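Learning to love dark cocoa powder

Thursday, November 19, 2020

When I moved to Jamthorpe, I thought cocoa powder was just cocoa powder. In my mother's kitchen there was one tin, it stood above the stove, and it was used for everything from cake to hot milk. I did not know that there are two main kinds, and that they do not behave the same way in the oven.

I learned it with a cake that tasted like soap. The recipe asked for natural cocoa and baking soda. I had bought a bag of Dutch-process cocoa at Gorgate, the grocery store near the bus station, and I did not read the label with enough attention. The cake rose a little, then it sat down again, and the taste was so unpleasant that even with a thick layer of jam we could not finish it.

After this I started to read. Natural cocoa is acidic. Baking soda needs an acid to work, so the two go well together. Dutch-process cocoa has been treated with an alkali, which takes away most of the acid and makes the color darker and the taste softer. If the recipe has only baking soda and no other acid, the Dutch kind can leave the soda with nothing to do, and then you taste it. With baking powder there is usually no problem.

I wanted to understand this better, so one weekend I baked the same small cake two times, with the same flour and the same eggs. The natural cocoa gave a lighter brown cake with a sharp, almost fruity taste. The Dutch one was nearly black and very mild. My family preferred the dark one. I still prefer the other, but only when it is one day old.
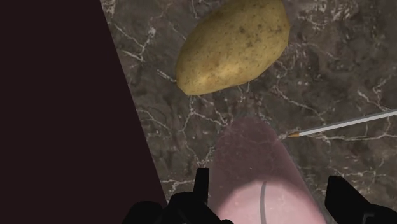
A potato on the dark marble counter.

For the dark cake I use 265 grams of flour, 74 grams of Dutch-process cocoa, two eggs, and baking powder only. I pour hot coffee over the cocoa and wait a few minutes before I mix in the rest. The coffee does not make the cake taste like coffee – it only makes the chocolate stronger. If you do not drink coffee, hot water is also fine. My oven needs 30 minutes for this cake in a low, square pan, but ovens are different, so please check yours earlier.

There is also the question of fat. Some cocoa powders have a lot of cocoa butter left in them and some have very little. The one I buy now is called Paucar, and it is on the fatty side. It feels soft between the fingers, and it makes lumps if you do not sift it. For a long time I was too lazy to sift. I had little dry balls of cocoa in my cakes and I told the guests that they were chocolate pieces.

In the cheap powder from my first winter there was so little fat that the hot chocolate always seemed thin, even with whole milk. I added more and more powder and it only became bitter. Now I take less powder, mix it first with sugar and a spoon of cold milk until it is a smooth paste, and then add the hot milk slowly. A small pinch of salt is good too.

Last month I wrote a few lines about the soda problem and asked if other people had the same trouble.

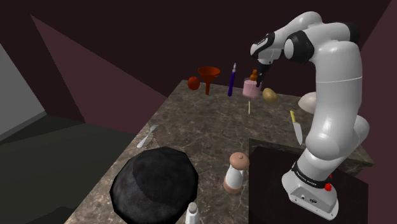

Ploltavora wrote back that my explanation was correct but not complete, and that many old recipes with Dutch-process cocoa and baking soda work very well when there is buttermilk or sour cream in the bowl, so I should not scare people away from them. She also asked why I never mention brownies, where there is often no soda and no powder at all, and where you can use the cocoa you like best.

I think this is a fair comment. I made brownies the same evening with the end of a bag, and I used melted butter and brown sugar. They were flat and heavy, the way I like them. I took them out when the middle was still a bit soft, and I let them cool completely before cutting. This last part is difficult in my house.

One more thing about keeping the powder. I had mine in a glass jar next to the stove because it looked nice there, but the steam got in and the powder became hard on top. Now it lives in a closed tin in the lowest cabinet, far from the spices. Cocoa takes other smells very easily, and I once had a hot chocolate with a clear taste of cumin.
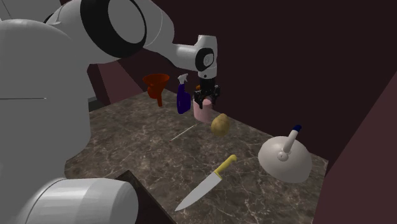 What I want to try in December

I would like to make a chocolate sponge with half natural and half Dutch-process cocoa, filled with sour cherry. I am not sure yet how much soda it will need. I also want to try rolling truffles in the Paucar powder, if I can find good cream for them. If you have a sponge recipe that uses both kinds, please leave it in the comments, with the weights in grams if possible.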